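Changing the processor in my old computer

Posted 2019-11-13 by Orestis Karamanlidis
Print this post | E-mail this to a friend

My desktop computer became very slow in September. I use it for letters, for my photographs of the harbor and for the bookkeeping of our small chess club, so it is not heavy work, but each time I opened the big photo folder (3442 pictures, I know, I should delete some) I could go and make coffee before the window was filled. My neighbor Lambros Spanos told me to buy a new machine. I did not want to. The case is good, the fan is quiet, and I like that I know where everything is inside.

So I bought a used processor, a faster one of the same family, from a small repair shop called Judik. The lady there, Kalliopi Drakos, looked up my board in her list and told me that it would fit. She also told me to handle the chip only by its sides and never to put a finger on the contacts. I wrote this on a paper and put the paper beside the computer.

I will write down how the work goes, in the order I have learned it, for other people who are also a little afraid of it.

Before you open the socket

Switch off the computer, pull out the power cable and press the power button one time more. Touch some bare metal of the case. Take away the cooler slowly, with a small turn to the left and right, as the old paste holds it like glue. Clean the old paste with a cloth and a little alcohol. My paste was so dry that it came off in crumbs, and I needed a long time for the corners.

Then push the lever down a little and to the side, let it come up, and open the metal plate. Now the socket is free and it is the moment to be calm. The field inside looks like a piece of fine copper cloth, and it is easy to forget that it is made of very small contacts which can bend. Do not clean it, do not blow on it. I keep the chip near the socket, tilted, and look for the marks on both before I bring it closer.

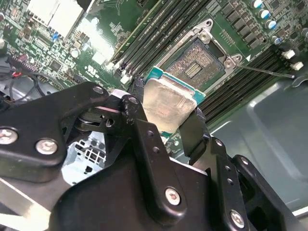 Putting the chip down

The chip has a small triangle in one corner and notches on the sides. The socket has the same. When they agree, let the chip down straight and open your hold. There is no pushing. If it does not lie flat, lift it straight up and look again. I had to lift mine 2 times, and both times the mistake was only that I was in a hurry.

When it lies flat, close the plate and bring the lever down. The lever needs more force than you would expect, and there can be an ugly small noise. I wrote to Emiko Sugiyama, who repaired computers at Wakley before she retired, and she answered with one word: "Normal."

After this I like to stop and look at the whole neighborhood of the socket — the memory slots, the small connectors at their ends, the metal bar that goes across the case. It is a good time to see if some cable has slipped out or if a screw is lying where it should not.

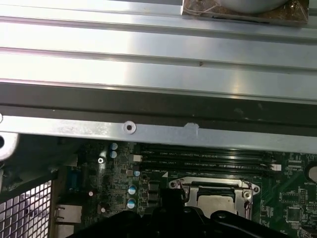

Dust is the other thing to look for at this point. I use a soft brush for painting, and I brush away from the socket, never over it. The ribbed parts of a case collect more than the flat parts, and it is much nicer to do this work before the cooler is back and taking all the space.

For the paste I put a drop like a grain of rice in the middle of the chip. Some people make a cross, some people spread it with a card. I have read long quarrels about this and I remain with the rice. Then the cooler goes on, with the screws tightened a little each, crosswise, and its fan cable goes back to the board. Please do not forget the fan cable. I did forget it once, on my sister's computer.

At the first start my board asked me to press a key and confirm the new processor. The photo folder now opens before I can stand up from the chair. I have put the old chip in the plastic shell from the new one, with a label, and it is in the drawer with the batteries. If somebody near Brumstead has use for it, write to me.

2 comments | Share this post | Print | E-mail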